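Pimham cell, arm 2, monthly gripper and wrist check
Filled in by: Lensa Gebru
Month: July
Start 6:40 am, arm parked, key out

BEFORE YOU REACH IN
Arm in park pose - OK
Power locked out, tag on - OK. Tag is getting hard to read, need new ones
Air bled at the cell valve - OK, gauge at zero
Gate switch - OK, tested twice, first time I didnt close it all the way
Floor mat - REPLACE. Corner curls up by the gate, foot catches

ARM AND BASE
Base bolts, paint marks lined up - OK
Joint covers - OK
Cable wrap at the elbow - WATCH. Rubbing a bit where it crosses the bracket. Moved the tie up one notch, look again next month
Grease at joints 2 and 3 - not due
Hour counter - 981

GRIPPER
Finger screws, all snug - OK, one took maybe an eighth turn
Finger faces - WATCH, see below
Gap with fingers closed, even top to bottom - OK
Open and close by hand, no grit - OK after wiping
Wrist camera lens - cleaned, dry cloth only please

Fine light scratches on the upper part of the right finger, small nicks along the top edge of the left. None of it catches a fingernail so I am leaving them on. Part numbers for the spare set are 189 left and 231 right, Soriano bin, second shelf. They are not interchangable.

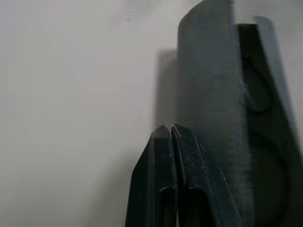 When do scuffed fingers have to be swapped?
Swap them when a nick catches a fingernail, when a tip has chipped, or when parts start slipping at normal grip force. Always do both fingers together and re-teach the close position after.

RESTART
Tools out, counted against the tray - OK
Lock and tag off, by the person who put them on - OK
Air back on slow - OK, no hiss
Home at slow speed - OK
Open/close ten times from the pendant - OK
E-stop at the pendant - OK
E-stop at the gate - OK but stiff. Works, needs a good shove. Put in a request for a new button
Pick and place at slow speed, one full tray - OK
Back to normal speed 7:55

COMMENTS
Utora program loaded fine, no changes made. Backup is on the cell PC in the Tunduris folder, old one deleted so dont go looking for it.

Whoever does the next one: the small hex key is missing from the tray, I used my own. Tray count is right without it becuase the slot was never on the list. Add it when the new one comes.

Still open: mat, tags, gate button, cable wrap recheck, hex key.

Signed LG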